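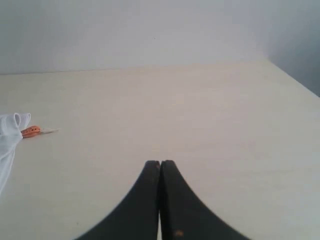
Hastell Summer Camp-Out

The Hastell Summer Camp-Out is a yearly family gathering held in the field behind Pascu Farm, and I've been to nearly every one, so forgive me if this entry wanders a bit. It lasts 5 days, always at the end of July, and it's mostly tents, children on bikes and an awful lot of sausages.

Origins

It began as a birthday weekend for Agata Negri's dad. Five families came, it rained the whole time, and for some reason we all wanted to do it again! The early ones were in Agata's garden, but the tents got bigger (and so did the children) and we moved to the farm in the third year. 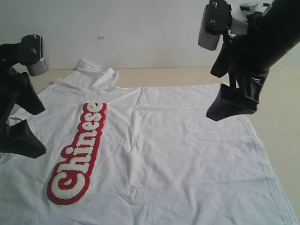

Jytte Lykkegaard
Family pages editor
Last updated 5 August 2019

Traditions

The first evening is soup night. Kojo Wumbei makes his groundnut soup in a pot you could bathe a toddler in, and everybody else brings bread. The next morning there's the walk up to the reservoir, 309 steps from the stile if you take the steep side, which my youngest has done twice on somebody's shoulders and once on her own feet.

Then there's Grundo, our ball game. The rules have been argued over for years and I still couldn't write them all down, but you need two teams, a bucket and a long bit of rope. Grown-ups have to throw with the wrong hand. Hafþór Zoëga's lot have won the last two and they do go on about it.

Attendance

We had 156 people this summer, the most so far, including cousins from both sides and a few neighbours who came for supper and stayed over. The smallest was the year of the chickenpox, when it was just us and the Negris playing cards in the van.

The winter lunch

There's also a smaller get-together in January, in the village hall, for swapping photos and outgrown wellies. I missed the last one with a cold (very cross about it), but I'm told the trifle was lovely and that next summer's dates have been pencilled in on the hall calendar.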